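Notebook, September, started 9.40

Moisture uptake in stored seed, second go. Irina Costache has sent over the Tramik sheet again with a note saying the desiccant sachets "hold a jar dry for a season". I have read it twice and I still can't find what they mean by dry, or by a season. There is one graph, no units on the upright axis, and a line that goes flat exactly where a salesman would want it to.

Our own figures from the spring run don't settle it either. Jar 2 gained weight, jar 5 lost weight, and the two were supposed to be the same. I put that down to the balance at the time. Looking back at the page, I wrote "draught?" next to it and then did nothing, so that's on me. The balance now lives in the corner by the sink cupboard with the door shut, and I check it against the 1000 g weight before every session. This morning it read 2 g over. Levelled it, tried again, fine. Not very reassuring all the same.

Leltberg lids came in. They claim a better seal than the plain screw type. I tested one by the old method (jar under water, squeeze of warm hands, look for bubbles) and saw none, but I saw none with the plain lid either, so all I've learned is that the test is too weak to tell them apart. Need something slower. Weigh, leave in the damp cupboard, weigh again, and stop drawing conclusions in the first week.

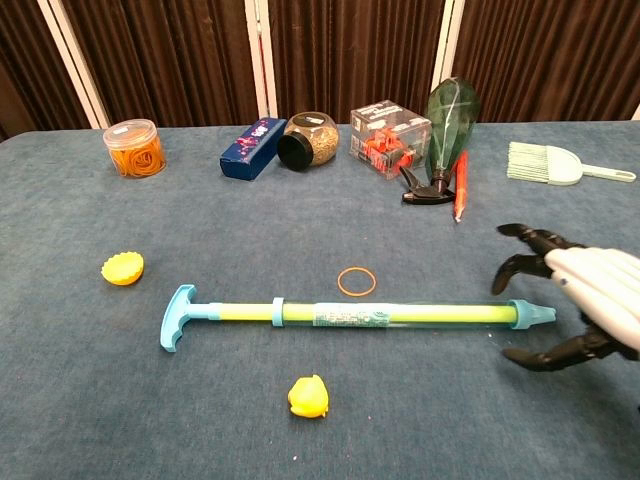

Position in the cupboard is the next thing I don't trust. All the spring jars stood upright, and the grain settled to a level a good way below the lid, so the seal only ever met air. Plenty of people at home don't store them that way. A round jar on its side, like the one with the black screw lid in the back row, is how half of them end up in a kitchen drawer, and then the contents can lie right up against the closure. If dust gets into the thread I'd expect a worse seal. Expect, mind. I have no numbers for it and neither does Tramik.

So the plan is upright and lying down, both lids, with sachet and without. Same batch of seed throughout, lot 2901, dried together on one tray. Irina wants to add the Âu paper liners as well. I've said no for now. Every time we add a thing to this trial we end up unable to say which thing did it.

11.15. Filled the first set. Forgot to weigh the sachets on their own before dropping them in, so took them out, weighed them, put them back. Marked those jars with a cross in case the handling matters.

Trindix humidity strips: two from the same packet, same jar, different colours after an hour. Not using them for anything except a laugh.

To do: ask Tramik for the raw readings behind the graph. Find the missing tray liner. Check the cupboard hygrometer against the one upstairs before believing either.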